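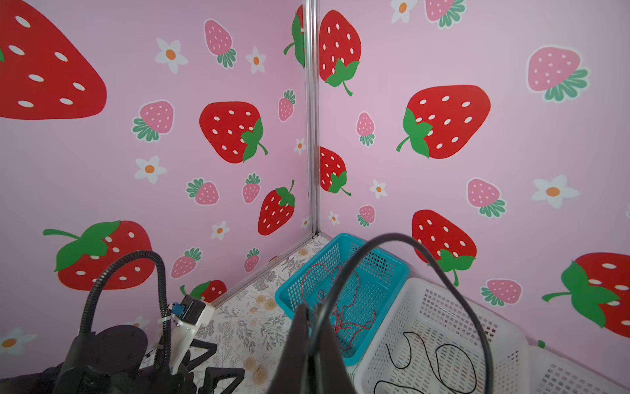 Hongmei Yu asks why people in Ballonley don't just ring for a taxi if the bus has gone. Fair question, and I've had it from a few others this week, so I'll answer it properly in a thread.

1/ A taxi from the top estate to the health centre costs more than a lot of people spend on food in a day. Then you need one back. If you have a blood test, a repeat visit for the results and a trip to the chemist, you've paid for six journeys.

2/ Background for anyone new. The 53 ran from the top estate, down Mtshali Road, past the health centre and the supermarket, and ended at the railway station. Garano withdrew it in February. The replacement is a service you book by phone or app.

3/ I'm not going to say the 53 was full. It wasn't. I used it for years and mid-morning there might be a handful of us on it. But the same handful had no other way to get down the hill, and they are the ones I keep hearing from.

4/ When people talk about isolation they tend to talk about feelings. Befriending schemes, phone calls, coffee mornings. Those are good things. A coffee morning at the bottom of a hill is no use to a woman with a bad hip at the top of it.

5/ The booking service first. You have to book by 4pm the day before. If your surgery does same-day appointments and you ring at 8am for one, you can't get there on a bus that had to be booked yesterday. I raised this with Garano and was told it had been "noted".

6/ The phone line is open office hours. I rang it four times to see what happens. Twice I got through in a few minutes. Once I waited 30 minutes and gave up. Once it cut off. I was sitting at home with a contract phone, so it cost me nothing but time. On pay as you go that's your credit.

7/ The app works, I'll give them that. I booked a trip on it and the bus came. But it wants a card, an email address and a fairly recent phone. My neighbour has none of the three.

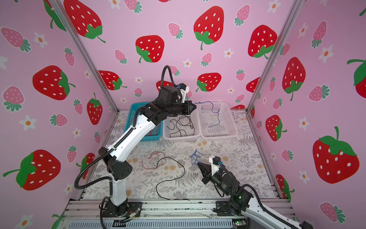 8/ Her way round it was to ask her son to book for her. He lives two counties away and works nights. So a woman who used to walk out of her door and get on a bus now has to fit a trip to the chemist round somebody else's sleep.

9/ She has stopped asking him. She says she doesn't want to be a nuisance. I've now heard that exact word from five different people and I think it matters more than the timetable does.

10/ Somebody will say online shopping. Yes, for those who can do it, and it has a minimum spend. A person living alone doesn't get through that much in a week. The small shop on the estate is fine for milk and bread but you can't eat well out of it, and the prices show.

11/ Azlan Osman replied to me last night to say young people are missing from all this, and he's right, I should have put it nearer the top. The 53 got sixth formers to the station for the early train. It also got people to shift work at the Wenitia warehouse.

12/ The booked service starts at 9.30. The warehouse shift starts at six. I've spoken to two lads who were walking it in the dark along a stretch with no pavement. One has packed the job in. He's been told he may have left work without good reason, which could affect what he can claim.

13/ Think about that one for a bit. He had a job and a way of getting to it. The way of getting to it was taken off and the job went with it, and it will be recorded somewhere as his choice.

14/ Now the part about what to do. Sharing a post about how sad it all is won't bring a bus back. I say that as someone who has shared plenty of them.

15/ What has had some effect so far is people writing down missed appointments. A councillor can wave away "residents are concerned". It's harder to wave away a list that says podiatry, missed, no transport. Eye clinic, missed, no transport.

16/ So we started a list. It's a form on paper, one side, and you can fill it in with a pen. Where you needed to go, what for, what time, whether you got there, what it cost. No name needed if you'd rather not give one. There's a box of blank ones at the launderette on Mtshali Road and another in the library.

17/ We've had 200 back. I read every one. I expected mostly hospital and doctor, and there is a lot of that, but the commonest single answer to "where did you need to go" is to see someone. Sister. Old friend. Husband in the care home.

18/ The care home ones are hard going. Visiting is afternoons. The last booked bus back up the hill leaves at ten past three. One man wrote that he gets 30 minutes with his wife if it runs on time. He used to stay for her tea and help her eat it.

19/ A few people have asked about lift sharing. It's happening already, informally, and thank you to everyone doing it. My worry is that it gets used as a reason to do nothing. It also depends on you being liked. The people who've fallen out with their neighbours, or never got to know them, are the ones who don't get offered a seat.

20/ If you do want to offer lifts, please make it a fixed thing. "Give me a shout any time" is kind but most people won't shout. "I go down at ten every Thursday and there are two seats" gets used. It means the person doesn't have to ask for a favour. They can just turn up at the kerb.

21/ Same goes for checking on someone. Go round with something ordinary. Take their bin out, return a dish, ask to borrow a stepladder. People who would never answer yes to "are you lonely?" will talk for an hour over a stepladder. 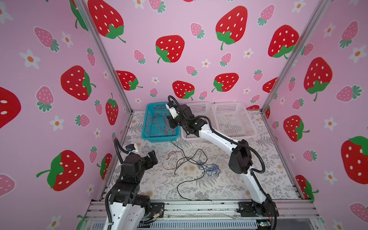

Strawberry walls, a blue basket and two white ones.

22/ What we're asking Garano and the council for. It isn't the whole of the old timetable. First, one early run that meets the station train and gets the six o'clock shift to work. Second, same-day booking. Third, a bus back up the hill after five.

23/ I've been asked why I don't ask for everything. Some people on the estate are cross with me about it and I understand that. My view is that three specific things are harder to refuse. If you think I'm wrong, come and argue, I don't mind.

24/ On money. I don't have the figures for what the 53 cost to run. I've asked and been told they are commercially sensitive. I also asked whether anyone had worked out the cost of the missed appointments, and the answer to that was that it comes out of a different budget.

25/ Different budget, same people. The clinic pays, the care home pays, the lad from the warehouse pays. I'd like to see one meeting with transport and health in the same room. As far as I can find out there hasn't been one.

26/ Things you can do if you live here. Fill in a form, and fill in another each time it happens. Take a few blanks to anyone who can't get to the launderette. Ask your surgery whether they record transport as a reason for not attending. Mine didn't, and has now said it will look at it.

27/ Things you can do if you live elsewhere. Find out which of your routes runs on a subsidy and when that gets reviewed. Ours went through a consultation that was online only and hardly anyone on the estate saw it. By the time there was a notice in the shelter the decision had been made.

28/ Hongmei came back while I was typing this and asked if a shared taxi at bus prices would do. It might, for some of it. Other towns have tried it. I'd want to know who pays when only one person books, and whether it takes a wheelchair. If anybody reading this has used one, please tell me how it was.

29/ Replies are open. I'm out until teatime and will go through them this evening. If you'd rather not say it in public, put a note in the box at the library and mark it for the bus list. I collect from there most mornings.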